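Freezing peppers from the garden, blanch or no?

muvemell_gal
My Longo plants went nuts this year! 45 peppers since May and I'm out of counter space. Do you blanch before freezing?

dirtpatch
Never have. Slice, bag, freeze, done. They go soft but in chili who cares!

Cellen88
Gotta disagree, I blanch everything. Two minutes, ice bath, dry them really well. Way better color in January.

dirtpatch
Two minutes is soup, lol. Raw keeps way more flavor.

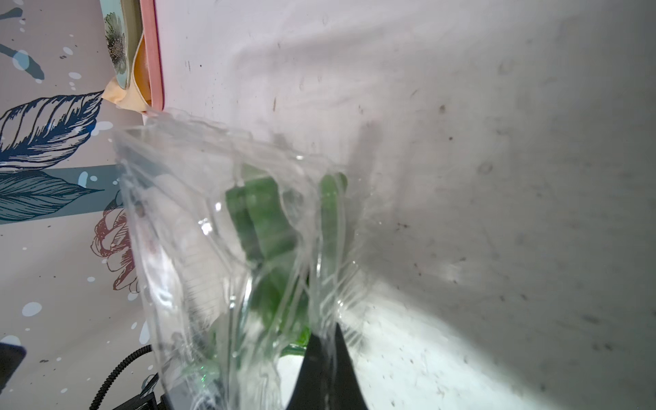 Also squeeze the air out before you seal, and freeze them flat so they stack (I fit almost 500 slices in one drawer).

muvemell_gal
Ok trying both ways tonight, so excited!!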